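Suchbegriff eingeben
Suche

Freistehende Acrylwanne reinigen: Mittel, Werkzeug, Reihenfolge

Acryl ist kein Email. Wer das beim Putzen ignoriert, hat nach zwei Jahren eine matte Wanne und sucht den Fehler beim Hersteller. Ich habe beides im Haus gehabt, erst eine alte Stahlemailwanne, in die man notfalls einen Schraubenschlüssel fallen lassen konnte, danach eine freistehende aus Acryl, Modell Virkholm, gekauft für 1.624 Euro ohne Armatur. Bei diesem Preis liest man die Pflegehinweise. Sie bestanden aus einem Satz, der im Wesentlichen das Wort »mild« enthielt.

Der Satz ist richtig, aber unvollständig. Die Oberfläche ist weich, verglichen mit Email sogar sehr weich. Scheuermilch, die grüne Seite des Schwamms und Stahlwolle scheiden damit aus. Lösemittel ebenfalls: Aceton greift Acryl an, Nitroverdünnung auch, und mit hochprozentigem Alkohol würde ich es nicht ausprobieren. Was übrig bleibt, sind Spülmittel, ein schwach saurer Badreiniger und gegen Kalk verdünnte Zitronensäure. Essigessenz löst den Kalk auch, riecht aber länger und tut den Dichtungen an der Armatur auf Dauer nicht gut.

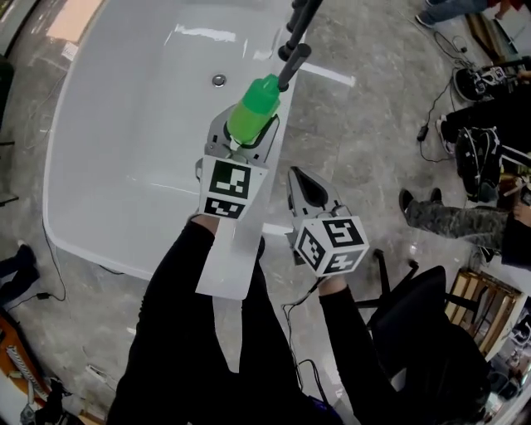
Zur Dosierung. Ich setze die Zitronensäure als Pulver an, 8 Gramm auf einen halben Liter Wasser, kalt. Heiß angesetzt kann sich Calciumcitrat bilden, das als weißer Belag ausfällt und schlechter wegzubekommen ist als der Kalk vorher. Einwirkzeit 3 Minuten, dann abspülen. Reicht das nicht, wiederhole ich den Durchgang und lasse die Konzentration, wie sie ist. Am Ablauf gehe ich mit einer weichen Bürste nach. Verchromte Teile vertragen Säure nur kurz, der Rand des Ablaufs wird also zuletzt benetzt und zuerst abgespült.

Beim Werkzeug gilt: langer Stiel, weicher Kopf. Bei einer Einbauwanne kniet man sich davor und erreicht die gegenüberliegende Seite irgendwie über die Ablage. Eine freistehende Wanne umrundet man, sofern man den Platz hat. Bei mir steht sie so, dass eine Längsseite nur mit gestrecktem Arm zu erreichen ist, und der hohe Rand drückt dabei unter die Rippen. Mit Stiel entfällt das. Der Bürstenkopf darf keine freiliegenden Kunststoffkanten haben. Mein erster, von Lorthorpe, hatte eine Gussnaht direkt neben den Borsten, die ich erst bemerkte, als in der Wannenmitte ein feiner Bogen zu sehen war. Den habe ich mit Acrylpolitur herausbekommen, Arbeitszeit ein Abend. Seitdem fahre ich bei neuen Bürsten mit dem Fingernagel einmal rundherum.

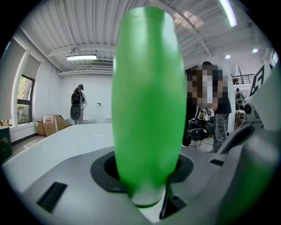
Die Reihenfolge, wie ich sie inzwischen einhalte:

Zuerst mit lauwarmem Wasser ausspülen, damit Sand und Haare weg sind. Jedes Korn unter dem Tuch wirkt wie Schleifpapier. Danach Spülmittel auf ein nasses Mikrofasertuch und von oben nach unten wischen, Rand, Wände, Boden. Abspülen. Erst jetzt der saure Reiniger, und nur dort, wo Kalk sitzt. Meistens ist das die Linie unterhalb des Wasserstands und der Bereich um den Ablauf. Noch einmal abspülen, mit dem Abzieher trocknen, den Rest mit einem trockenen Tuch aufnehmen.

Saure Reiniger und chlorhaltige Mittel kommen nie zusammen in die Wanne, auch nicht nacheinander ohne gründliches Spülen. Dabei entsteht Chlorgas, und eine Wanne ist ein Becken, über das man sich beugt.

Die Außenseite wird gern vergessen. Am Übergang zum Boden sammelt sich Staub, der mit Spritzwasser eine graue Kante bildet. Ein feuchtes Tuch, flach unter den Wulst gezogen, genügt. Auf Beton oder unversiegeltem Naturstein sollte man mit der Säure vorsichtig sein, beides reagiert darauf und behält Flecken. Ich lege dort ein altes Handtuch aus.

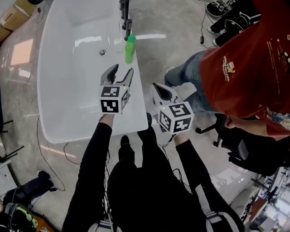 Eingestellt von Cheung | Rubrik: Bad und Sanitär | Lesezeichen: 92

Bleibt die Frage, wo die Flasche steht. Der flache Rand ist praktisch, und solange die Flasche außen sauber ist, spricht nichts dagegen. Läuft aber Reiniger am Hals herunter, bildet sich unter dem Boden ein Ring, der antrocknet. Bei einem sauren Mittel ist das dann stundenlanger Kontakt, den keine Pflegeanleitung vorsieht. Ich spüle die Flasche nach Gebrauch kurz ab und stelle sie in den Schrank.

Für Politur gilt bei mir einmal im Jahr, im Januar. Ich nehme die von Visari, ein haselnussgroßer Klecks pro Wannenseite, kreisend mit wenig Druck. Vorher muss die Fläche vollständig kalkfrei sein, sonst poliert man den Kalk mit ein. Der Wannenboden bleibt bei mir ausgespart, der wird sonst rutschig.

Teilen (8) | Kommentare (3)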